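I almost didn't go. The open day at Disel was one of those things I'd put on the calendar back in January and then forgotten, and by the time the reminder popped up I had a full laundry basket and zero interest in driving out past the airport. But my neighbor had told me there'd be free coffee and robots, so off I went.

Disel has the back half of an old office building, and the front half is some kind of tile showroom, which I walked into first. (Very nice tiles!) Once I found the right door I got a sticker for my shirt, a paper map, and a pep talk from a young guy who was clearly on his third espresso. There were 53 people signed up for the morning, he told me, and they had planned for 50, so would I mind starting at the far end and working backward? I didn't mind at all. The far end was where the two-armed robot was, and I got a good spot before the crowd came through.

The job they'd given it was putting tubes into a white plastic base, with a tall pole standing up from one corner. I know that sounds dull. I stood there for most of an hour. 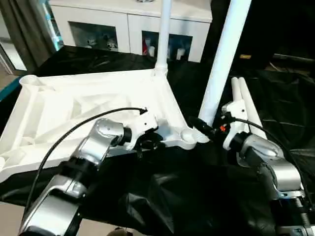 What I liked is that you could ask anything. The woman running the station had clearly heard every question already and still answered each one like it was new. I asked why it needed two arms, and she handed me a spare tube and a cardboard box with a hole in it and told me to do it one-handed. Well! I chased that box all over the table. Put a second hand on it and it's nothing, you don't even think about it. I've built enough flat-pack shelves on my living room rug that I should have known.

She also told me they've logged 1,245 tries at this one task since they started. I asked how many of those went well and she laughed and said to ask her again next year. I appreciated that. I've been to product demos where everything is perfect and rehearsed and you leave feeling like you've watched a commercial. 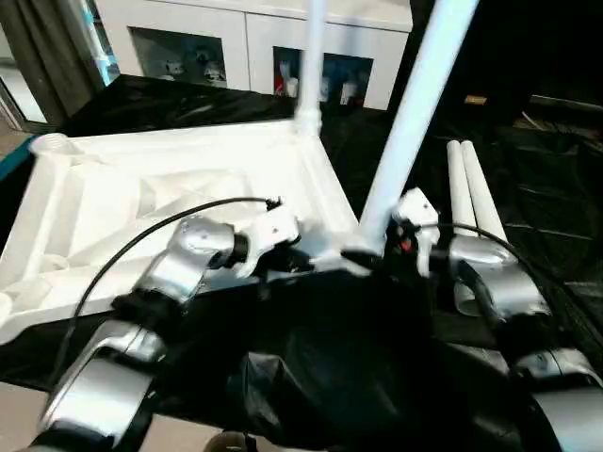
The software side comes from a company called Barnano, and they had their own little corner with a laptop and a bowl of mints. I'll be truthful, I followed maybe a third of that talk. The part that stuck with me was that the arms aren't told "move here, then here" the way I'd always pictured it. They learn from people doing the job over and over, and somebody has to sit there and do all that repeating. Their goal is 1,000 good runs for each new task. I can't get myself to do 20 minutes of piano.
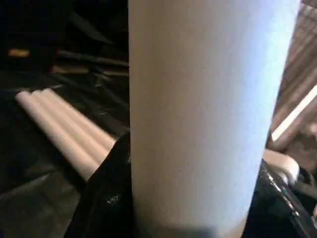

I've wondered for years how a machine knows how hard to squeeze. My own grip is set to either "drop it" or "crush it," as any egg in my kitchen could tell you. With something like these tubes, smooth and round with nothing to hook onto, I'd have guessed suction cups, or a big padded claw. Instead it's just two black fingers, one on each side of the tube, and everything depends on where they sit and how firmly they hold. A kid next to me asked if it could shake hands and got a very kind "not today."

I took a break after that and had the promised coffee, which came from a De Smet machine the size of a refrigerator and was better than it had any right to be. There were cookies too, but the early group had gotten to them and left only the oatmeal ones. I ate two.

Then I went back for another look, because of course I did.

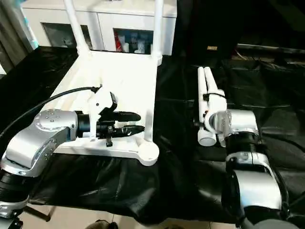
My favorite thing about the whole morning might be how slow it all was. I'd come in with movie robots in my head, all zip and flash, and the pace was closer to my dad hanging a picture. You get drawn in. A bunch of grown adults were standing there holding their breath over a plastic tube, and there was a real groan from the back row when one try had to be started over.

The last stop on my map was a sorting machine called the Flellero, but the line was out into the hallway and my parking was up at noon. If anyone reading this made it to that one, tell me in the comments if it was worth the wait! They're planning to do another open day in the fall, and I'm going to start at the front door that time and get to the cookies first.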